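Site visit notes, Firska demo hall
Handout for the service robots module, put together 17 Apr 2020
Notes: Elmarie Matlala. Corrections to me please, not to the whole list

Typed these up fast from my notebook so the order is a bit of a mess. If you missed the visit, read this plus chapter on grasping before the next class. If you were there, skip to the questions near the end.

Who we met. Ákos Pap runs the demo floor. Sivaprasad Lobo does the hand and wrist side, he took most of our questions. Charmaine Hendricks looks after the store mock-up. Eetu Pitkänen came over from Prudine for the planning talk, slides to follow when he sends them.

The task. Humanoid, basket in the left hand, right arm does the reaching. Short shopping list, drinks only. Shelf is low, glossy black, clear plastic price rail along the front. That rail matters, more below.

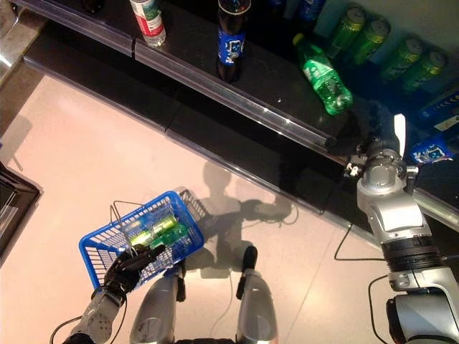 Why use a humanoid for this when a wheeled base with one arm would be cheaper?
Stores are laid out for people. Shelf heights, baskets and aisle widths all assume two hands and a human reach, and Firska wants to test against that layout without changing it.

Part 1, perception. Things to have in your notes:

Clear bottles on a black shiny surface = hard. Depth readings go through the plastic or bounce off the reflection. Lobo's advice: look for the label and the cap first, guess the body from there.

Items lying down. Most training shots are of upright bottles, so a tipped one gets a poor score even when it is in plain view. They mix fallen and leaning items in on purpose.

Look-alikes. Green bottle, green can, same colors at the back of a shelf. Label text helps if it faces you. Often it doesnt.

Part 2, reaching. The arm has to come in over the rail and down into the group without sweeping the neighbors. Pap calls the space around the target the "collar". Small collar, slow approach. We did the collar sketch on the whiteboard, copy it from someone if you dont have it.

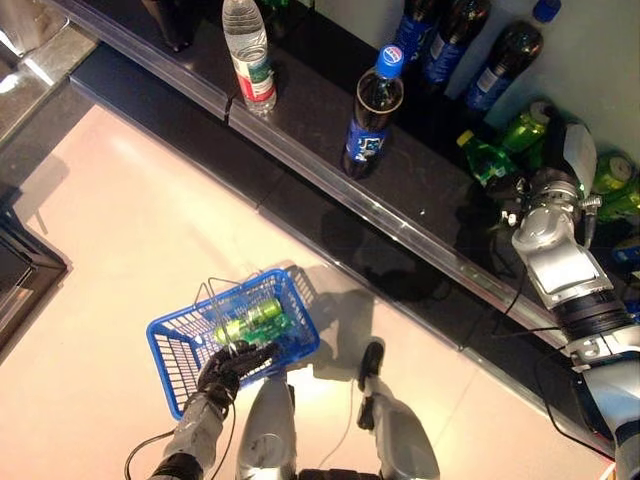 Fig. 2. Right hand in among the green drinks, two green bottles already in the basket.

Part 3, the basket. I thought this was the boring half and it was the half we talked about longest. A basket held from the handles swings. Every move of the right arm shifts the body a little, body shifts the basket, basket position is now wrong. Two ways out: hold still and re-measure before each drop, or track the basket the whole time. Grasso planner does the first. Pitkänen argued for the second, says the waiting adds up over a long list. Numbers he gave for his own lab tests: 1510 picks logged, 178 failed at the drop, not at the grasp. Work out the percentage yourselves, it's in the homework.

Also the basket gets in the way of the camera when it's held close. Hold it out and the arm tires (motors heat up, same idea).

Part 4, hands. Lobo had a good bit on grippers vs fingers. Few moving parts, easy to model, strong on a known shape. More fingers, more ways to wrap a round bottle, and also more ways to close on nothing. Don't memorize it as one is better, the exam will ask you to pick for a given item and defend it.
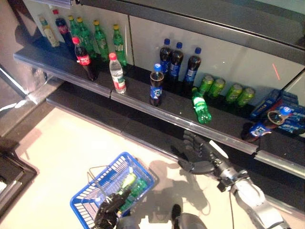 What should the robot do if the item it wants is blocked by another one?
Try a different approach angle first. If that fails, move the blocking item to a free spot on the same shelf and plan the reach again from a new view.

Homework
1. Failure rate from the Prudine numbers above, one decimal.
2. Draw the collar for a standing bottle and for the same bottle on its side. Label the approach direction on both.
3. Half a page: re-measure or track? Pick one. Use the Nondon paper, pages in the reader.
4. Optional, list three other household surfaces that would give the same trouble as the black shelf.

Hand in to room 313, tray by the door. Groups of 2 are fine, put both names on it. There is a second visit planned for October, sign up with Charmaine, her adress is on the course page.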